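닐홀름 공과대 학생팀, 바구니 피킹 과제로 9월 교내 평가 진행

닐홀름 공과대학 로봇공학과 학부 수업 '조작 실습 II'의 수강생들이 소형 물품 피킹 과제의 중간 평가를 9월에 치렀다. 평가 대상은 2지 그리퍼를 장착한 로봇팔이며, 참가 인원은 14명, 팀은 다섯 개다. 담당 교원은 모레나 차네티 교수이고 장비 운용은 암브로스 그루버 조교가 맡았다.

과제는 바구니 안의 물품을 지정 순서대로 집어 옆 구역으로 옮기는 것이다. 물품의 종류와 위치는 시행마다 바뀐다. 제한 시간은 시행당 200초이며, 바구니를 밀어 기준선을 넘기거나 물품을 떨어뜨리면 해당 시행은 실패로 기록된다. 입력은 손목 카메라 영상과 관절 각도로 제한되고 외부 고정 카메라는 쓸 수 없다. 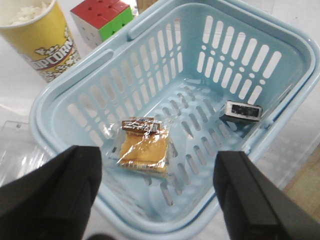 손목 카메라로 본 작업 구역. 하늘색 바구니 바닥에 투명 포장된 과자와 소형 검은색 부품이 놓여 있다.

각 팀은 원격 조작으로 수집한 시연 데이터를 약 1,000회분씩 학습에 사용했다. 데이터 형식은 학과 공용 소프트웨어 '이멘트'의 규격을 따랐으며, 팀 간 데이터 공유는 허용되지 않았다. 모델 구조는 자율이나 추론은 실습실의 동일 사양 컴퓨터에서 수행해야 한다.

중간 평가 1위는 로잘리 슈타이너와 푼틴야우가 속한 '지델' 팀이다. 이 팀은 접근 단계와 파지 단계의 제어 주기를 분리하고, 파지 직전에 손가락 간격을 물품 폭에 맞춰 줄이는 방식을 적용했다. 2위 '서터' 팀은 평균 소요 시간이 가장 짧았으나 비닐 포장 물품에서 파지 실패가 집중됐다. 웨인 턴스톨 팀원은 "포장면의 반사 때문에 윤곽 추정이 시행마다 달라졌다"며 "최종 평가 전까지 조명 조건을 바꾼 시연을 추가할 계획"이라고 말했다.

차네티 교수는 감점이 가장 많았던 항목으로 바구니 벽과 손가락의 접촉을 꼽았다. 벽 가까이에 놓인 물품은 접근 각도가 제한돼 같은 물품이라도 중앙에 있을 때보다 실패가 잦았다고 설명했다. 접촉 자체는 실패로 처리되지 않지만 횟수에 따라 점수가 차감된다.

최종 평가는 학기 말 같은 실습실에서 열린다. 학습에 쓰지 않은 물품이 추가되며, 시행당 제한 시간은 그대로 유지된다. 참관을 원하는 재학생은 학과 사무실에 신청하면 된다. 평가는 오후 2시에 시작한다.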